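Can a Robot Do the Dishes Yet?

Posted May 2018 in Home & Machines

I have been promising a post on plates for months, so let's do plates.

Regular readers know I keep a running list on the side of my fridge called "Chores I Would Gladly Hand Over." Vacuuming got crossed off years ago. Mowing is half crossed off (the little mower does fine until it meets the slope behind the garage). But dishes have sat at the top since I started the list, and every time I go to a demo or an open house I head straight for whoever is working on kitchens. This spring that meant a long drive out to Gustovham, where a small outfit called Trimau has been trying to teach an arm to clear a table.

I came home so excited I talked about it all through dinner. Then I cleared the table myself, paying attention to my own hands for once, and got excited all over again, because wow, we do a lot without thinking. Try it tonight! Pick up a dinner plate from flat on the table. Most of us slide it toward us, tip it with a thumb, get the fingers under the rim and squeeze the thumb down on top. That's four or five different moves and you probably did them while asking somebody about their day.

Now think about doing it with a finger that is thicker than the gap under the plate. Two big questions came up over and over in Gustovham. Where do you touch it, and how hard?

The where part surprised me. I would have guessed the outer lip every time, and the lip is great if you can get to it. But plates come in so many shapes. Some have a wide flat rim, some curve up like a shallow bowl, and some have raised decoration that changes what a fingertip is resting on. My own everyday set is a plain one from McIntyre, and I never thought of it as the easy case until I saw what a few ridges do to the problem. 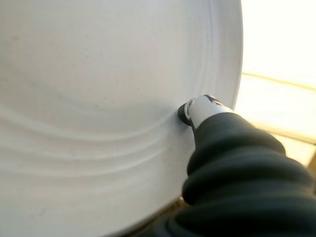 Black fingertip pad on the raised rings of a white plate, just inside the rim.

A ridge can be a help, since it gives the pad something to push against sideways. It can also mean the pad is touching along a thin line when the software was hoping for a nice flat patch. Same plate, same finger, move over a tiny bit and you have a different grip. I love this stuff.

Then there's how hard. Ceramic doesn't give at all, so the softness has to come from the robot's side, either in the pad or in how the joints are controlled. Push too lightly and the plate slides away across the table. Push too hard near one edge and the far edge comes up. I do this myself with the big serving platter.

The numbers I wrote down: the team had logged 3,254 plate attempts since January, and 2,119 of those ended with the plate in the rack. That's a little under two out of three. You could look at that and say it's nowhere close, and for my kitchen I agree, I would be out of plates by the weekend. But those attempts include every odd shape they could find at thrift stores, and the early ones were apparently dreadful. Stick to one kind of plate and the rate gets a lot better.

Which brings me to the shop floor, where the answer to "can machines do it yet" is much closer to yes. A cafeteria buys one plate and buys 700 of it. The lighting stays the same, the counter stays the same, and there's no cat. Plidemier, a catering company in the next town over, is planning to try an arm at its dish return this year, only for stacking, with people still doing the scraping and loading. I hope they let me come and stare at it.

At home I think we wait. My guess is that the first thing we get is something that unloads the dishwasher, slowly, overnight, if you always load it the same way. I would take that deal tomorrow - speed doesn't matter to me if I'm asleep. Clearing a table after a real dinner, with forks under napkins and half a glass of milk parked on a bread plate, is a much bigger job.

So dishes stay on the fridge list for now. Next up is laundry, and I already have 1,000 words of notes on fitted sheets alone. If you have seen a machine fold one, please leave a comment, I want to know everything!

Filed under: kitchen, grippers, the fridge list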